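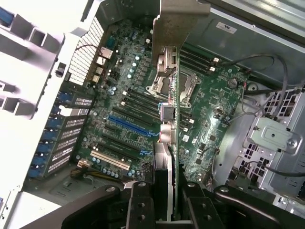 Offener Tower mit grüner Hauptplatine und Steckkarte

Wartung der Arbeitsplatzrechner: Stand und Termine

Der Austausch der Arbeitsplatzrechner am Standort Marna ist zu zwei Dritteln abgeschlossen. Von den 2.000 erfassten Geräten bleiben rund 700 mit altem Betriebssystem in Betrieb, überwiegend in Lager und Versand. Für diese Geräte gilt weiterhin das Wartungsfenster am Samstag, 6. November 2010, ab 18 Uhr. Die Rechner bitte eingeschaltet lassen und abmelden – gesperrte Sitzungen werden vom Verteilserver übersprungen.

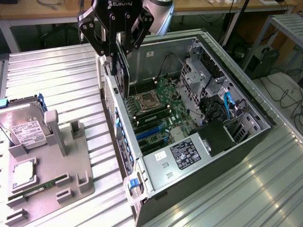

Die Inventarsoftware Flurnent wird im selben Zug auf Version 3 gehoben. Geändert hat sich das Format der Gerätenummer: Das Standortkürzel steht jetzt vorn, die Raumnummer entfällt. Alte Aufkleber bleiben gültig. Exporte nach Mugo laufen bis Februar parallel in beiden Formaten, danach nur noch im neuen.

Ersatzteile bestellen die Abteilungen weiterhin über Barngate. Arbeitsspeicher und Netzteile sind ab Lager verfügbar, bei Grafikkarten beträgt die Lieferzeit derzeit zwei Wochen. Rückfragen zur Zuordnung der Kostenstellen an Felista Ogola, IT-Beschaffung.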